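The hanger problem

Household robots can now fold a towel on a good day. Putting a coat away is a different matter, and the reasons say a lot about where the field has got to.

19 June 2023

A coat hanger is a poor object for a machine to handle. It is thin, it is curved, its weight sits away from the point where most people pick it up, and the part that does the useful work is a narrow metal hook that has to pass over a rail or peg with very little room to spare. A depth camera often loses the hook altogether. A gripper that holds the body firmly enough to stop it swinging will usually cover the part the camera most needs to see.

None of this troubles a person, who lifts the hanger, feels where it wants to turn and corrects the angle without looking. It troubles robots a good deal. At Orkero, a small firm in Nandville that builds control software for two-armed machines, hangers are kept on a list of chores marked "partial". Also on the list are pegging out socks, closing zips and getting a duvet into its cover.

Orkero's approach is the one most of its rivals have settled on. People do the chore many times over, using a hand-held gripper with the same fingers the robot will have, and a model is trained on the recordings. Printed markers on the fingers let the software work out how far the jaws are open and at what angle. The firm's hanger set holds 3327 usable recordings out of 4000 attempted. The others were thrown out, mostly for lost tracking when an arm or a garment came between the camera and the markers.

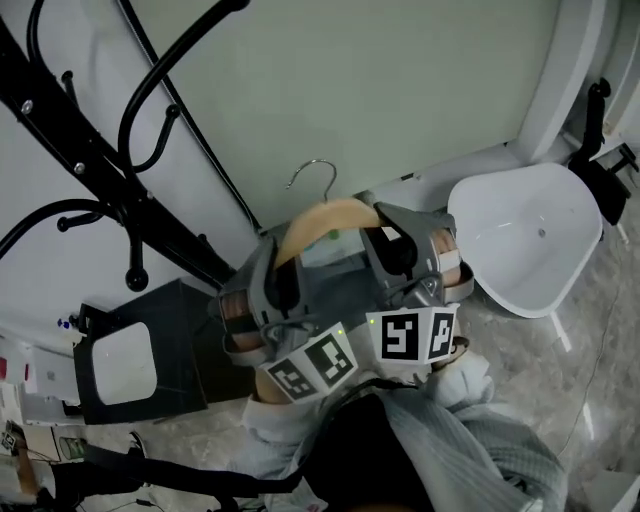
Finger design matters more than the early papers suggested. Hard plastic jaws grip wood at two small points, and the hanger pivots between them as soon as the hook touches anything. A soft pad spreads the contact and resists the turn, but it also gives a little, so the hook ends up a few millimetres from where the software believes it to be. Over a wide rail the error is harmless. On a coat stand with short curved arms it is enough to miss.

With a bare hanger and a fixed rail at a known height, Orkero's machine now succeeds in 77 per cent of trials. The figure falls sharply when a coat is added. Cloth drags, sleeves catch, and the load shifts after the grip has been made. The firm does not publish a number for coats and says only that it is "not yet a product number".

Shop floors are easier, and the money has gone there first. Lokar, which supplies clothing warehouses, avoids the general problem by changing the hanger. Its stock hangers have a flat tab moulded below the hook, and the rail is slotted to guide the hook in. A single arm with a simple two-jaw gripper can load 2000 garments in a shift under those conditions. Take away the tab and the slots and the same arm is of little use.

Homes do not come with slotted rails. They have mixed hangers, doors that open into the space the arm needs, chairs left where people last sat, and cables on the floor. The Nikolaidis laboratory, also in Nandville, has been testing how far a trained model can be moved from one room to another before it fails. Changes in lighting turned out to cost little. A change in the height or shape of the rack cost a great deal, and adding recordings from a second room recovered only part of the loss.

Force sensing is the likeliest next step. Cameras alone cannot tell a hook that has seated from one resting on top of a peg – the two look nearly the same from above – but the load on the fingers is quite different. Orkero plans to fit sensors to both jaws and record the whole set again.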